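3.2 Sorting habits and entryway storage

The second part of the survey dealt with where people put small household items when they come home. We sent the questionnaire to 1437 addresses in Flendton and the neighboring district of Barros. Of the forms that came back, 547 were complete enough to use. Forms with no answer to the question on household size were dropped, as were duplicates from the same address.

Respondents were asked to name the place where they most often leave keys, mail, chargers and similar things. The most common answer was a kitchen counter or dining table. An open basket or tray near the door came second. Drawers were named far less often, even in homes that had a hall cabinet. Several people in the Barros sample wrote in the margin that a drawer is where things go when they are no longer needed.

Households with children under 12 were more likely to use more than one container. In these homes the containers were usually assigned by person. In homes without children they were assigned by type of item, for example mail in one and keys in another. The difference held after we controlled for floor area, though it was weaker in apartments than in detached houses.

Labeling was less common than we expected from earlier work on pantry storage. Where labels were used, they were mostly written by hand, either on tape or on the surface next to the container. Printed labels appeared almost only in homes that had bought a full storage set such as the Holtard line. We did not ask how long the labels had been in use, and this should be added to any later version of the form.

Figure 2. Woven baskets and a white work surface; handwritten labels on the surface are visible in the first view.

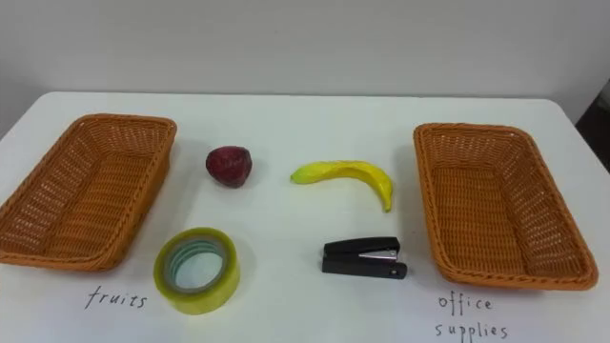
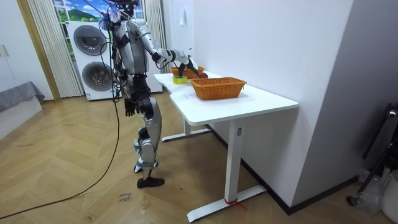

3.3 Time spent looking for items

Respondents also estimated how many minutes they spent looking for misplaced items in a normal week. These estimates should be read with care. People tend to remember the long searches and forget the short ones, and the answers bunch heavily at five, ten and 30 minutes.

Even so, there is a clear gap between the groups. People who named a single fixed place for their keys gave lower estimates than people who named two or more places. The type of container made little difference. Open baskets and closed boxes gave nearly the same result, and the small advantage for baskets in Flendton did not appear in Barros.

Forms filled in on a Sunday gave slightly higher estimates than those from other days. We have no good explanation for this and have not adjusted the figures. The Drikis scale of household order, which was included at the end of the form, was only weakly related to search time.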